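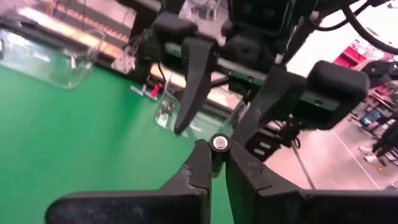 Napaporn Wattanapong reckoned we should stop blaming the grippers and go and look at the clock, and she said it in week three, when the rest of us had already taken the left gripper to bits twice. She was right, and it took us until July to admit it! So this report is mostly the story of one fault, which we called the early release, and how it led us all over the robot before we found it.

The task

Our project was a two-arm handover. One gripper picks a small cylindrical part out of a clear bin and holds it up, the second gripper comes down from above, closes on it, and then the first one lets go. The part ends up in another bin. We ran it on the green bench in the teaching lab, with a wrist camera on one arm to line up the fingertips. The control software was Nunero, which the department already uses, and the fingers were the Trudico black set with the flat inner faces.

It sounds easy. Most of the time it was, and the first time both arms did a clean handover we all cheered loudly enough to get a look from the group next door.

What went wrong

Every so often the first gripper opened before the second one had closed. The part dropped on the bench, rolled, and the second arm carried on with great confidence and placed nothing at all in the bin. Worse, on two runs the lower gripper opened into the other one's fingers. The tips met, the motor current shot up, and the arm kept pushing until one of us hit the stop button.

We logged 546 handovers before changing anything. There were 35 early releases, and the two finger clashes were among them. We could find no link with which part was being held or who was running the session.

What we tried first (and shouldn't have)

Our first idea was slipping. We cleaned the fingertips, then stuck thin rubber on them, then took the rubber off again because it made the alignment worse. Next we raised the grip force, and that gave us a crushed part and the same number of drops. Then came the cables. One of ours loops close to the wrist and we were sure it was tugging at the joint, so a whole afternoon went on re-routing it. The wiring does look better now, so I don't count that as wasted.

The real cause

Each gripper sends a "closed" message when its fingers stop moving on something. The first gripper waits for that message from the second before it opens. The two arms are driven by separate computers, and the clock on one had drifted 900 milliseconds from the other. Nunero threw away old messages by comparing times — sensible enough — but with the clocks apart, a "closed" message left over from the run before could look fresh. If we restarted quickly after a handover, the first gripper read the old message, believed it, and let go.

That explained the pattern we had missed. The early releases nearly all came when we were hurrying between runs. Slow, careful people had hardly any, which is a bit embarrassing for the two of us who had most of them.

The fix

We made three changes:

- Both computers now take their time from the same source, and the program refuses to start if they disagree.
- Every handover has its own number, and a "closed" message with the wrong number is ignored.
- If the finger motor current stays high during an opening move, both arms stop where they are.

The last one would not have cured the fault, but I'd want it on any two-arm set-up. Before it, the only thing between one gripper and the other was a student with a quick hand.

After the changes we ran 3,000 handovers over several weeks. There were no early releases. We still had a few drops from poor picks, mostly when a part lay against the bin wall, and those are a job for next year's group. The new current limit did trip twice for no reason we could see, so it probably needs tuning.

Things we would do differently

Log the times from both computers from day one. Write down the gap between runs. Listen to Napaporn sooner — she had met the same sort of thing on the Lunmont conveyor project and told us so!

Last updated: October 7, 2024

Related reports
Lunmont conveyor: missed parts and late sensors
Setting finger force on the Trudico set
Vondráček bench: emergency stop wiring notes
Getting started with Nunero on two arms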